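一月，星期四，阴

早上七点不到就醒了，暖气片响了一夜。煮了粥，吃了昨天剩的半个饼，洗了碗。窗外有霜，楼下的车顶都是白的。

今天的事是收东西。搬家定在下星期，搬家公司叫Kolto，昨晚又发来一封邮件，订单尾号3148，提醒我易碎品要自己装好，他们只管搬，不管包。我回了个“收到”。其实合同里已经写过一遍。

先从厨房开始。碗橱上层的玻璃杯平时不怎么用，一共16个，有几个是Aldana Daza走的时候留给我的。她那年回国，东西带不走，一个下午在我这里放了一堆，杯子、漏勺、一个擦丝器。擦丝器我到现在还在用，漏勺的柄早松了。杯子用旧报纸一个一个裹，裹到后面报纸不够，去楼道里翻了邻居放在回收架上的广告册子，纸滑，不太好包，将就了。

裹好的杯子先放在水槽边上。接着清抽屉。抽屉里的东西比我想的杂：几根蜡烛，过期的优惠券，不知道开哪里的钥匙，一卷快用完的胶带，还有Plekedar那家店的积分卡，店去年就关了。卡扔了，钥匙没敢扔，装进信封，信封上写了“钥匙，不明”。

纸袋也翻出来一叠，塞在冰箱和墙的缝里。这些年买东西攒下的，每次都想着以后用得着。大部分压得太扁，边上也开了，直接拿去回收。留了个结实的，撑开放在白桌子上，打算装零碎。
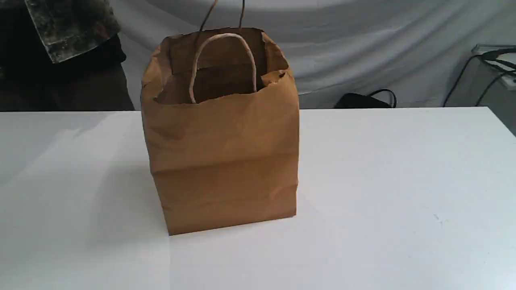 纸袋，撑开以后。

袋子皱得厉害，下半截一道横的折痕，按不平。绳子提手还好，拽了两下，没有要断的意思。我想了想，杯子不放这里面，太重，放擦手巾、桌布和餐巾这类软的东西。桌布有两块，蓝的那块有一处油渍，洗过很多次都在，还是带走。

上午就这样过去了。十一点多给房东打电话，问押金的事。他说要等看过房子再说，墙上的钉子眼最好补一下。我问用什么补，他说五金店都有。我说好。挂了电话去数钉子眼，客厅有三个，卧室那面墙以前挂过书架，另算。补墙膏记在单子上，明天去Koivisto买，那里离车站近，顺便把图书馆的书还了。书超期了，罚款应该不多。

中午吃面，加了个鸡蛋。吃完坐了一会儿，差点睡着。

下午一点多Aldana来了消息，问我新地方有没有阳台。我说有，很小，放一把椅子就满了。她说那就够了。她那边现在是夏天，发来一张院子里的照片，晾着床单。聊了一会儿杯子的事，她已经不记得给过我杯子，只记得擦丝器，还问我有没有擦到过手。擦到过。

然后接着收书。书是最麻烦的。上次搬家就是书装得太满，箱子底开了，在楼梯上散了一地，那天还下雨。这次记住了，书只装到一半，上面压衣服。哪些书留，哪些书送人，站在书架前面犹豫了很久。旧教材不要了，字典留着，菜谱留了Bukwood出的那本，里面夹着好多我自己写的纸条，什么少放糖、烤久一点。有一张写着“不要再做”，没写是哪道菜，前后翻了翻，猜是那道鱼冻。

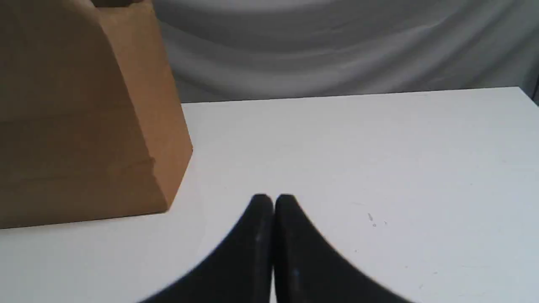

冬天的被子和毛衣怎么装，我到下午才想明白。原来打算用真空袋，可是抽气的泵找不到了，翻了两个柜子都没有，算了。桌子左边那只棕色的大纸箱，外面什么字都没印，拿来装被子正好。没有字也有麻烦，封上以后几只箱子长得差不多，到了那边分不出哪个是哪个，所以得自己写。我的办法是侧面写房间，顶上写里面是什么，两处都用粗笔。上回只写了顶上，箱子一摞起来就全看不见了，找一双拖鞋拆了好几只箱子，最后还是光着脚过的夜。被子叠三折，毛衣卷起来塞在边上，大衣不叠，到时候挂着拿过去。枕头最后一天再装，不然没得睡。

笔也出了点问题，粗的那支写着写着就淡了，甩一甩又能写几个字。单子上再加一项，记号笔。胶带也要买，抽屉里那卷不够封几只箱子的。

四点多天就暗了，开了灯。有人按门铃，是楼上的住户，问我厨房那个小推车卖不卖，她在楼道里看见我贴的条子。我说可以，价钱条子上写了。她又看了看轮子，说有一个不太转，我便宜了一点给她。她当场推走了，轮子在走廊里一路响。厨房一下子宽了，地上原来放推车的地方有一圈灰，擦了两遍才干净。

推车上原来放的油和盐暂时搁在窗台上。酱油剩得不多，这几天争取用完。米还有半袋，用夹子夹着，也得吃。冷冻室里有一包饺子、一块肉，还有一盒不知道什么时候冻进去的汤。汤倒了。肉拿出来化着，明天炖萝卜。

晚饭吃的饺子。饭后把要带在身边的文件理出来：护照，租房合同，体检单，还有两张保修卡，一张是水壶的，一张是洗衣机的。洗衣机不带走，保修卡留给房东，放在灶台旁边的架子上，省得忘。水电要过户的电话还没打，今天没来得及，下班时间一过就没人接了。

腰有点酸，蹲着收抽屉收的。贴了张膏药。

明天要做的：买补墙膏、记号笔、胶带；还书；打水电的电话；给单位写邮件改地址；阳台上那盆迷迭香问问谁要，冻坏了一半，另一半还绿着。

十点半了，洗澡睡觉。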